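Morenike Okafor
July 11, 2020

Good evening to all who follow the Niratmont student film days. Many of you asked me how the selection was made this year, so I write it in several posts. Please be patient with my English, it is my third language.

1/ We received 173 short films from school students and their teachers. In January, when we opened the call, I expected maybe half of this. The limit was 8 minutes for each film, titles included. A few people sent longer ones and we had to write back to them.

2/ Every film was watched by two people from beginning to end. When the two did not agree, Adesuwa Ojo watched it also and her word was final. She disagreed with me many times. I am still a little sad for one film on a fishing village, but I accept it.

3/ The screening will be online this year. The hall in Jibrin is closed until further notice, and the owner has returned our deposit in full, for which we thank him. The films will be on the festival page for 4 evenings, one program each evening, and each program stays open until the next one starts.

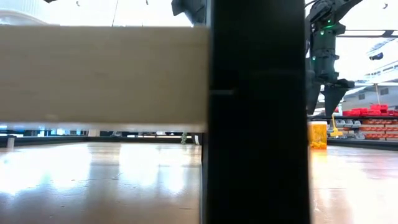 Near the edge of the table, with a small dark green shape behind.

4/ About the sound. Please, young filmmakers, listen to your film with headphones before you send it. In many films the music is louder than the voice, and the jury must guess what the grandmother is saying. We did not remove anybody for this reason, but it made our work slow.

5/ Subtitles: films in local languages need English subtitles for the online program. If your film is selected and has none, we will send you a text file to fill in. You write the words and the time when they appear. Adesuwa has made a short guide in simple words, and it is attached to the selection letter. 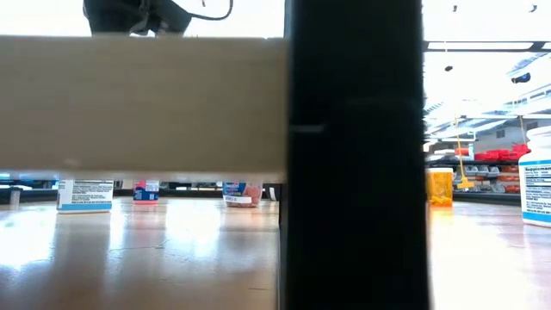

6/ If you do not know how to write the time, leave it empty and send only the words in the correct order. We will put the times ourselves. It is better to receive it like this than to receive it one week late.

7/ The teachers' section is smaller, but I like it very much this year. "Bido" is a film made by a chemistry teacher with her evening class, and "Undent" has no dialogue at all, only a man repairing the door of a car. I watched the second one three times.

8/ There is a prize of 2,000 for the best student film, and it goes to the school for equipment. The director receives a certificate by post. Several parents wrote to ask if the money can go to the family. I understand the question, but the rule was printed in the call and we cannot change it now.

9/ Selection letters went out this morning. If you have not received yours, look first in the spam folder, then write to me here with the title of the film and the name of the school. Please do not write to Adesuwa, she is preparing the programs.

10/ The full list of titles will be on the page when all the schools have confirmed. I will add the link under this post.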